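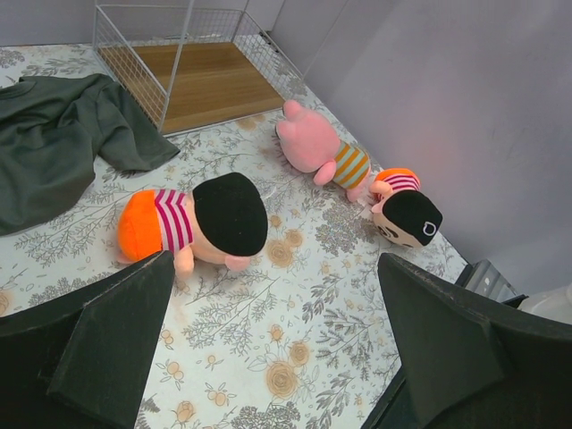 Notes by the section instructor, Intro to Automation, Unit 4 (site visit)

Handout for the Pumon open day, for those who went and those who had the lab conflict. Written up fast, so check your own notes against mine. Slides from the morning talk are not ours to share, don't ask.

Where we were — the Voradura building, second floor, the tabletop manipulation bay. Not the big hall with the conveyor, that's Unit 5. The job on the table was tidying: plush toys lying on a patterned cloth, shelf at the back, two arms doing the picking. Sounds easy. Read on.

Why plush toys
- soft, so the shape changes when you squeeze it
- no flat faces, no good edges to line up with
- limbs. A foot or an arm can be a handle or it can be a nuisance
- same character may turn up in two sizes. The striped shirt and orange shorts come in a large doll and a small one, and a grasp that suits one may be plain wrong for the other

Look at the wrist view again at the top of this page. Both finger tips are in the picture all the time, which gives you a constant reference: where the fingers are, where the toy is, how far to go. What you lose is the overview. The big doll is face down, so from up there it's mostly hair. Ask yourself what you would grab. Shirt? Shorts? The hair looks like the biggest target, and half the class said hair. I'd go for the shirt, more to close on.

Also note the patterned cloth. Leaves and flowers all over, so the background is busy and a simple "anything not white is a toy" rule will fail you. Comes back in problem 2.

Two arms on one toy
Most of the questions in the Q&A were on this so I'm giving it more space then the rest. Terms you need:

Handover — one arm has the object, the other takes it, first one lets go.
Bimanual hold — both keep hold, object moves with the pair.
Regrasp — same object, new grip, with or without help from the other arm. 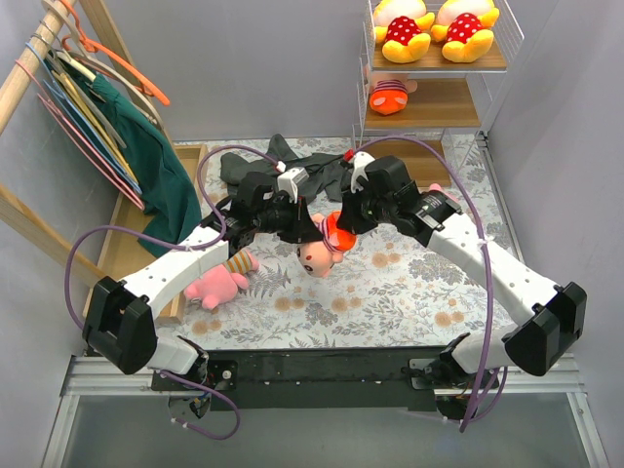 Last changed: 10 November 2022

Both grippers at the one toy, head down over the cloth, left one pointing in at the stripes and right one at the orange end. From a single still you can't tell a handover from a bimanual hold, or who had it first. Don't write in your report that you can. You need the frames before and after, or the gripper commands.

Things to pick out for the report:
- the forearms come in from opposite sides and slope up to the middle. Elbows stay well apart, tips meet. Sketch it.
- cable routing. The purple cables run in wide loops and are tied to the forearm. Too short and the wrist can't turn, too long and it snags. Somebody asked if a loop could catch on a shelf. Good question, put it in your risk table
- the left forearm covers part of a pink toy on the table, and the right wrist hides nearly all of another. Occlusion. One fixed view is not enough, go back to section 2 of the Stimley reader
- clothes rack on the left with hangers and a green garment. Counts as an obstacle for planning even if the task is only toys

Numbers from the talk (the speaker went quick, I wrote down what I got): 2,469 recorded runs on the tabletop jobs since July. Target for the toy job is 100 runs for each toy layout, they had 50 done on the newest one. These are runs recorded, not runs that worked. Several of you mixed that up last year.

Grasp by the foot
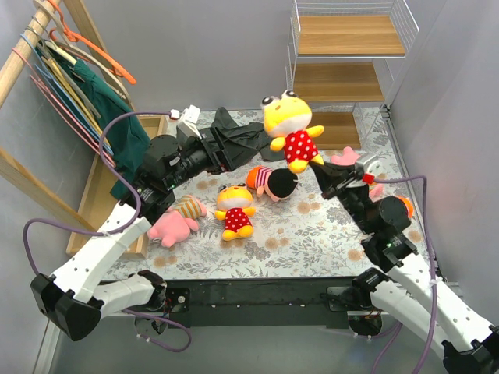

Fig. 3. Right gripper holding a yellow frog by the foot, left gripper empty.

Compare with the previous one. One arm only, and the grip is on a small part way off the middle of the toy. For a stiff object you would worry about torque at the fingers. For a soft one you also have to think about swing and droop. The frog leans a bit to the left. Work out what that does to the placing step if the goal is "sitting upright on the shelf".

A second frog just like it lies on its back near the middle of the table. So "pick the frog" is not a full instruction. Which frog? Kjærgaard notation handles this with an index, see the sheet from week 3. All three boards are clear in this shot, so any level is open as a goal.

Problems (hand in on paper, one page each max)
1. Free body diagram of the frog held at the foot. State your assumptions about stuffing.
2. Propose a way to separate toys from the patterned cloth. Color alone is not accepted.
3. Write the handover as a state machine. Include at least one failure state, dropped toy is fine.
4. Choose one toy from any of the figures, give two grasp points, say which you'd try first and why.

Missed the visit? Do problem 3 twice, once for each arm as the giver. Saftey form still needs your signature either way, it's in the tray outside the lab.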